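How Long Does a Pear Last in a Shared Kitchen?
October 11, 2022
By Viktória Csizmadia

Our group set out to learn why students at Clulgate Hall throw away so much fruit. The official answer is "poor storage." After keeping a waste diary in the second-floor kitchen, I would like to add "optimism." People buy a bag of pears on the first day of a new life and then order noodles.

The method was simple. Everyone on the floor wrote down what fruit they bought, where they kept it, and whether it was eaten or buried. The diary ended with 204 entries, a few of which were rude and had to be left out of the totals. We weighed the losses on a kitchen scale that goes up to 3000 grams and sulks after that.

Pears did worst. They are picked hard and ripen from the inside, so by the time the skin feels soft the core is often brown mush. A student who checks once in the morning and once the next night can miss the whole good period. Apples, by comparison, will wait for you like a loyal dog.
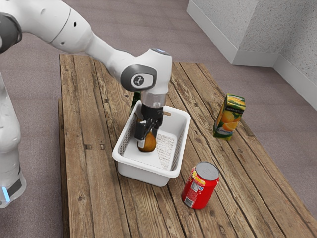 Bananas came second, mainly through bad company. They give off ethylene gas, which speeds up ripening in whatever is sitting beside them, and our kitchen had been keeping all its fruit in one heap by the radiator. Moving the bananas to the far shelf cost us nothing and started only one argument.

In the second half of the diary we put the pears in the fridge and took them out two at a time. Losses dropped by 20 percent. Csonka, who did the math for our group, wants me to say that one floor is a small sample and that people behave better when they know a clipboard is watching. Both points are fair. One resident also admitted to eating a bad pear so it wouldn't go in the diary.

If we did it again, we would start before the October break, when half the floor leaves and the fruit stays.

Comments

Provedine: I live on this floor and the radiator heap was there before any of us.

koduvo2000: Did you try a paper bag for the hard ones? Works in two or three days at my place.

Viktória Csizmadia: We did. Somebody threw out the bag.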